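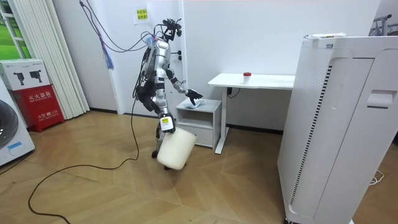 Who gets to decide whether a small party can stand in an election? In Wekora, a panel of five people picked by the government that the small party wants to throw out.

Apr 18, 2018. Deadline day for nomination papers, and Podstead's biggest opposition group is off the ballot. Reason given: 60 signatures out of 2,000 had the wrong postcode format. Not fake. Not dead people. A missing space, mostly.

I don't even like their platform much. Daft on housing, vague on everything else. But that's for voters to say, isnt it.

Compare Lorente. Two years back they cut the threshold to 200 names and gave every candidate a week to fix mistakes. Sky still up. Turnout rose a bit in November, and the ruling party won anyway, fair and square.
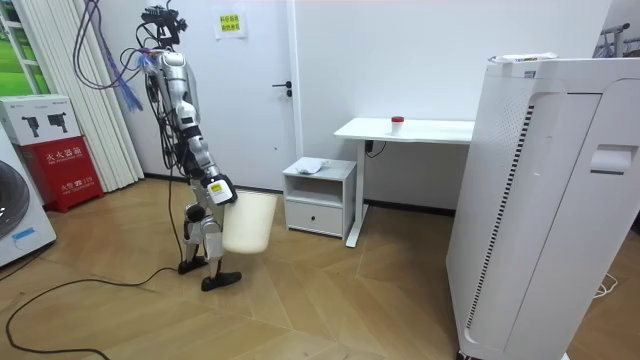 And the appeal, such as it is, goes back to the same panel. Same room, same chair. They have 2 days to answer and no duty to publish teh reasons.

Give it to a judge. Let people correct a postcode. The council in Pliltance has asked for exactly this, twice, no reply so far. Ballots go to the printer next week.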